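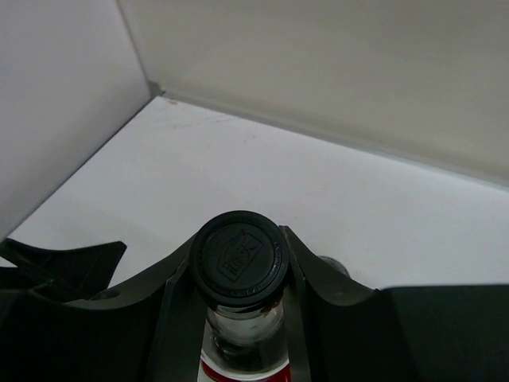
2 min read

Glass bottle with a black screw cap. The cap has fine ridges on the edge and a small tilted logo pressed on the top, a little off the center.

Bottles on White – gallery

Welcome to the bottle page of our small collection. My colleague Taras Kuzmenko and I keep glass bottles and jars which other people would put in the recycling, and we like to show the parts that are easy to miss, mostly the tops. A label tells you what was sold in the bottle, but a cap often stays the same for many years, and so it is a good place to start when you want to put a bottle in order with others.

This page opens with one bottle against plain white walls. We chose white for the whole series, and I think clear glass looks best there – the neck is visible, and also the thick ring at the shoulder, where the gray around it is reflected in the glass.

More about the cap: there is lettering around it near the rim, very small and the same color as the rest. I could not read it from the picture. The logo has the form of a little tag, with raised letters, and it sits inside a round sunken ring. If you know this mark, please write to us.

How we keep them

Each bottle is washed in warm water without soap and dried with the cap off. After this the cap goes back on its own bottle, never on a similar one. Taras made this mistake with a box of 80 in March, and we needed two evenings to correct it.

The shelves are from Rurnard, the simple model with a low edge in front. For the list we use a notebook and not a computer. Every bottle gets a line with its height, the color of the glass, the kind of closure and the town where we found it. For bottles from the Skolton market we write also the price, if we remember it.

Next on this page will come the swing tops and then the corks. I am still sorting them, so please be patient.

Text: Rongrong Pan
Last changed: 2024-07-28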